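Home Posts Notes About Search

Moving an old help file out of Esilar

Mon 22 July | posted by the site owner
Filed under: Writing tools, Software

I spent most of the last two weekends moving the help file for Prurness out of Esilar and into Clernari. I said I would write up how it went, so these are my notes. They cover the Windows version of Esilar, the last one before they changed the project format. If you are on a newer one, some of the menu names will be different.

Prurness is the small label-printing program I have kept going on the side for years. Its help file started as a single page, and then I bought Esilar because it could make a compiled help file and a printed manual from the same source. That worked well for a long time. The trouble is that Esilar stores every topic in one big project file, and you can only open it in Esilar. When I moved to a new laptop in the spring the activation server would not answer, and I had to wait several days before I could fix a typo. After that I decided to get the text into plain files.

The export

Esilar has three exports that could work: HTML, RTF and something it calls "topic archive." I tried the topic archive first because it sounded like the right one. It is a zip with one XML file per topic and a folder of attachments. The topic text is in there, but the links between topics are stored as internal ID numbers and the table that says which ID is which topic is not in the archive. I could not find it anywhere else either.

The HTML export is better. Go to Project, then Publish, then pick Web Help, and turn off everything on the Navigation tab. If you leave the navigation on, each page comes out wrapped in a frame with the contents tree and the search box, and you will have to strip it off again. With it off, you get one clean HTML file per topic, and the links point to real file names.

Two settings are worth checking before you run it. "Use topic title for file name" should be on, or you get files named after the ID numbers. "Split at heading" should be off. I had it on the first time and ended up with 2,560 files, most of them a single paragraph long. With it off the number was 104, one for each topic, and I could look through those by hand.

The export does not include index keywords. If you depend on them, there is a separate keyword report under Tools that writes a plain text list. I saved the report in case I want it later, but Clernari has full-text search and I don't think anyone used the index.

Getting it into Clernari

Clernari reads Markdown. It has an import command that takes a folder of HTML and converts it, and it does a fair job. Paragraphs, bold, numbered steps and simple tables all came through. The things that did not come through were these:

Notes and warnings. Esilar makes these as one-cell tables with a colored background. The importer sees a table and writes a table. I did a search and replace to turn them into Clernari note blocks, and it took three passes because I had used three different styles over the years.

Expanding sections. The heading was kept and the hidden text under it was dropped without any message. I only noticed on the page about paper sizes, where the heading "Older printers" was followed by nothing. I went back to the HTML export and pasted the text in by hand.

Variables. The program version number was a variable in Esilar, and it comes out as whatever the value was on the day you exported. Clernari has its own variables, so I replaced the number with one of those.

Numbered steps with anything in between. If a step had a second paragraph under it, the numbering started over at 1 on the next step. The fix is to indent the second paragraph by four spaces. I had to do this on almost every procedure page. 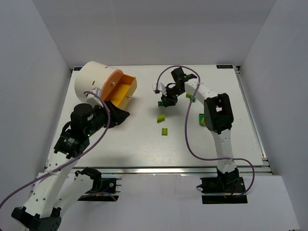 Đạt Tô wrote to me after I mentioned the numbering problem on the mailing list, saying the importer has a switch for it that is missing from the manual. You add "keep-list-context" to the settings file before you run the import, and it indents the extra paragraphs for you. He also said it will not help with tables inside steps, and that those still have to be done by hand.

I had already fixed mine by then, but I ran the import again into an empty folder to see, and the switch does what he says. So use it. I have only two steps with tables in them and both were broken, also as he says.

The contents tree

This took longer than the text. Esilar keeps the order of topics in its tree, and the HTML export writes them out in alphabetical order with no record of the tree unless you leave the navigation on. I ended up running the export a second time with the navigation on, only to get the contents page, and then copying the structure from that into Clernari's sidebar file.

The sidebar file is a nested list. Each line has a title and a path. You can leave the title out and Clernari will use the first heading on the page. I left it out everywhere at first and then put some back, because a title like "Setting up the label size and margins for a new roll" is fine on the page and too long in a sidebar.

While I was in there I took the chance to flatten things. The old tree went five levels deep in places. There was a chapter called Advanced with a section called Advanced Options in it, and inside that a topic called More Options. I can't remember why. It is all one page now, called Options, in the same order as the tabs in the dialog.

I also deleted pages. Some described features I took out years ago, and a few were there only to hold other pages, with a line of text saying "This section contains the following topics." When I was done there were 55 left. The help is shorter now and I have not missed any of it so far.

Links from the program

The Help buttons in Prurness open a topic by number. Each dialog has a help ID, and Esilar had a map from those IDs to topics. The web version needs an address for each one. I thought about changing every dialog, but that would mean a new release before the old help could go away, and some people don't update.

What I did was keep the numbers and make a redirect page for each one, so /h/500 goes to the page for the print dialog and so on. Clernari can do redirects from a list in the settings file. The list has to be sorted or it ignores the entries after the first one that is out of order. It gives no warning about this. I found out when half the buttons went to the front page.

The compiled help file still ships with the program for people who are offline. I am leaving it as it is until the next release, and then I'll replace it with a folder of the HTML pages. 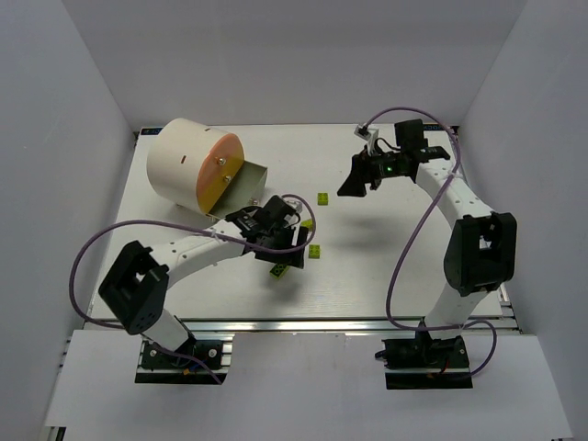

The printed manual

I still make a PDF, as a few customers print it and keep it next to the machine. Clernari's own PDF output is basic. You get a title page, the contents and the text, and there is no control over page breaks. Headings ended up alone at the bottom of a page more than once.

I tried Hájek for this on a friend's suggestion. It is a command-line program that takes Markdown and a style sheet and produces a PDF. It does not understand Clernari's note blocks, so I wrote a short script that changes them to block quotes first. It does not follow the sidebar file either, and wants a plain list of files in order. The script now makes that list too. The whole run takes less time than Esilar took to open.

The page numbers in cross references work as long as the link text is left empty. If you put your own text in, Hájek uses your text and leaves the page number off. I haven't decided what to do about that. For the moment the PDF says "see Paper sizes" with no page number, and people can look in the contents.

Things still to do

The search in Clernari does not find part words, so "margin" won't find "margins." There is a setting for stemming and I haven't tried it.

I need to redo the page on importing addresses from a spreadsheet. The text is correct for the old dialog, and the new one has the column choices on the left.

The old Esilar project is copied to two drives, along with the installer and the license key in a text file. I'll keep it until the next release of Prurness is out. If anyone wants the script for the PDF, write to me and I'll send it. It expects the folder names I use, so you will need to change the first few lines.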